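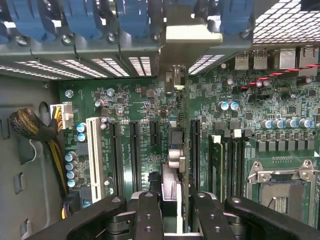 How to Clean Out an Old Desktop Before You Give It Away

Posted 2021-12-27

The week after Christmas is when old computers get evicted. Something newer has arrived, the old tower is sitting in the hallway with a coat on it, and someone in the family has offered to take it "if it still works." This page covers the gap between that offer and the day you hand it over. Most of the work is done in a chair with a cup of coffee. A small part of it is done on your knees with a can of air.

I've set aside a weekend for this every winter for longer than I'd like to admit. Allow an afternoon if you are tidy, and until February if you are like me.

What you need

A Phillips screwdriver, medium size.
A can of compressed air, or a small electric blower.
A soft paintbrush that has never met paint.
An external drive with more free space than you think you need.
A USB stick for the operating system installer.
A pen and actual paper.

Step 1. Turn it on one more time

Before you open anything, start the machine and let it run. Write down what it does. If it takes nine minutes to reach the desktop, write that down too, as the new owner will want to know whether to stand there or go and make lunch.

While it's on, look up the processor, the amount of memory and the size of the drives. On Windows you can find most of this under Settings, System, About. Put it on the paper. You will be asked for it, and "it was pretty good when I bought it" doesn't answer the question.

Step 2. Find your files, including the ones you hid from yourself

Everyone remembers Documents and Pictures. The trouble is everywhere else. Check these:

The desktop, and the folder on the desktop called "desktop stuff."
Downloads, where you will find the same tax form four times.
Your browser bookmarks and saved passwords.
The mail program, if you used one that stores messages on the computer.
Game saves, which like to live in places no sane person would look.
The top level of every drive. I once found a folder called "new folder (2)" holding the only copies of a whole summer.

My own last cleanout came to 217 GB, of which I would have missed maybe a tenth. Resist sorting it now. Copy it all, label the drive, and promise yourself you'll go through it later. You won't, but it will be there.

Step 3. Check the copy

Unplug the external drive, plug it into a different computer and open a few things at random. Open a photo, a spreadsheet, a video from the middle of a folder. A copy you haven't opened is a rumor.

If the numbers don't match, the usual culprit is a file with a very long name or one that was in use. Close everything and copy again.

Step 4. Sign out of your life

This is the dull part and the one people skip. Sign out of your music and video services, your office programs, your cloud storage and anything that limits how many machines you can use. Some older programs need to be deactivated from inside the program itself. I had a label-printing program called Tikgate that allowed two installs, and I spent a long evening on its help line trying to get one back from a computer that had already gone to the dump.

Remove the machine from the device list on your accounts as well.

Step 5. Wipe the drives

Deleting files and emptying the trash is not wiping. For a Windows 10 machine, use Reset this PC, choose Remove everything, and then look for the option to clean the drive. It takes hours on a big spinning drive. Start it after dinner and go to bed.

Two cautions. First, if the computer has more than one drive, make sure the reset covers all of them. The default may only touch the one Windows lives on. Second, keep a laptop plugged in, and tell the household not to switch off the power strip.

If the drives held something you would hate to see in a stranger's hands, take them out and keep them. A computer without a drive is still a perfectly good gift to anyone who owns a screwdriver.

Step 6. Get the dust out

Shut down, unplug the power cord, and hold the power button for a few seconds. Take the tower outside or into the garage. Do not do this in the kitchen. I have done this in the kitchen.

Remove the side panel. Touch bare metal on the case before you touch anything else. Then work from the top down, in short bursts of air, with the can upright so it doesn't spit cold liquid on the parts. Hold each fan still with a finger while you blow on it. Brush the vents and the front intake. If a wad of felt comes out of the cooler, you've found the reason it sounded like a hair dryer.

Leave cables alone unless one is clearly loose. Put the panel back on before you carry the thing anywhere.

Step 7. Install fresh and leave it plain

If the reset went well you already have a clean system. If not, use the USB stick. Run the updates, check that sound and network work, and stop at the point where it asks for a name. Don't install your favorite browser, your favorite wallpaper or the toolbar your bank liked in 2012.

Step 8. Hand it over with the paper

Tape your notes to the side of the case. Add the power cord, the right video cable, and the keyboard if it's one you can bear other people touching. Mention any faults out loud.

If the offer falls through, the repair counter at Griffiths takes working towers for parts, and so do many schools and thrift stores. Call ahead. They have all had their fill of printers.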